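What Happens to Your Empty Bottle?
By Dehua Yin
Apr 9, 2025

Let's start with a question I ask every kid I meet. You finish a drink, you're holding the empty bottle, and there are two bins in front of you. Which one do you use? Most kids point to the recycling bin right away (good job!), but then I ask what happens next, and things get quiet. So that's what I want to talk about today, because I think garbage is one of the most interesting subjects in the whole world. My family does not agree with me.

First, the bag. A lot of bins have a plastic bag inside, folded over the rim so it won't slide down when you drop something heavy in. The bag keeps the bin clean, and it makes emptying easy. You unfold the edge, pull it up, tie it, and off it goes. The funny thing is that the bag itself is usually trouble at a recycling center! Thin plastic like that stretches and wraps itself around the spinning parts of the sorting machines, and then everything has to stop so a worker can cut it loose. In Livville, where I live, we tip our bottles and cans out of the bag and into the cart. Your town might do it another way, so ask a grown-up to look up your rules.

Now for cans. Most drink cans are made of aluminum, a light, silvery metal that doesn't rust the way iron does. You can melt it and use it again, and then melt that and use it again. I love that. Somebody's old soda can could be part of your next one. To melt it, a factory has to get it hotter than 600 degrees Celsius, and that is a LOT hotter than your oven. Making new aluminum from rock takes far more energy than melting the old stuff, so every can counts, even a squashed one.

Should you squash it? I stomped on every can I could find when I was little. It saves room in the bin, and it makes a great noise. But some places sort things by shape, and a flat can may get mixed in with the paper by mistake. Over in Stellgate they ask people to leave cans round. Check first, then stomp!

Bottles are made of plastic, and there's more than one kind. A clear drink bottle is one kind, and its cap is often another. At the recycling plant the bottles get chopped into little flakes and washed in a big tank of water. The bottle flakes sink and the cap flakes float, so they can be scooped off the top. Isn't that clever? You can try a bit of this at home. Drop a clean cap in a bowl of water and see what it does.

Then there are snack wrappers. They look like they ought to be recyclable, don't they? They're so shiny! But many of them are made of very thin layers of plastic and metal pressed together, and it's really hard to peel those layers apart again. In most places wrappers go in the regular trash. I'm sorry about that, I wish I had better news for wrappers.

One more thing to try. Last November my nephew and I put a big sheet on the floor and sorted 20 pieces of (clean!) trash into piles for metal, plastic and "not sure." The "not sure" pile was the biggest, and we spent the rest of the afternoon looking things up. Wear gloves if you do this, leave anything sharp for a grown-up, and wash your hands with soap when you're done.

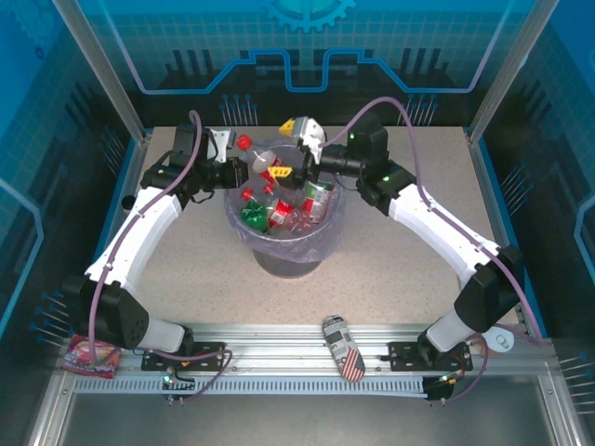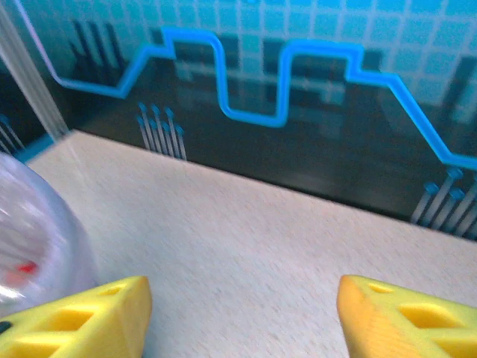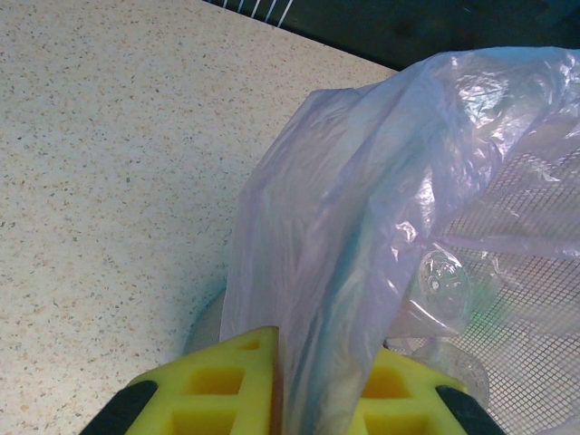 Bottles, a can and wrappers at the bin (first picture), the speckled tabletop with some clear plastic at the left (second), and a thin, crinkly plastic bag (third).

Contact us | Copyright 2025 Livville Kids' Pages | Back to top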